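Stonska Shirting Check, Brushed Cotton

Drarkstead Cloth Supply
Item group: Shirting, yarn-dyed
Sold by the bolt or cut length

Stonska is a mid-weight cotton shirting, brushed on the face side only. The check is woven from dyed yarn and shows on both sides. It is suited to work shirts, overshirts, pajamas and pillow covers. It is not recommended for upholstery.

Specifications
Content: 100% cotton
Weave: plain
Bolt length: 325 ft
Minimum cut: 3 yd
Shrinkage: up to 3% in length after first wash
Colorways: Pimo (blue), Rees (gray), natural

Cutting
Wash and dry the cloth before cutting. Lay it face up and square the crosswise lines to the table edge. For matched side seams, add one full repeat per panel. Cut pockets and yokes on the bias if matching is not required.

Sewing
Use a size 80 universal needle and polyester thread. Set the stitch length at 13 per inch for long seams. Press seams from the wrong side to keep the nap raised.

Care
Machine wash cold with like colors. Tumble dry low. Remove promptly and press on medium if creased. 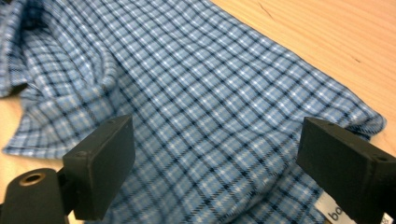
Ordering
Orders over 1000 yd ship by freight. Cut lengths cannot be returned. The Rees colorway is back in stock in July.

Page updated 10 February 2022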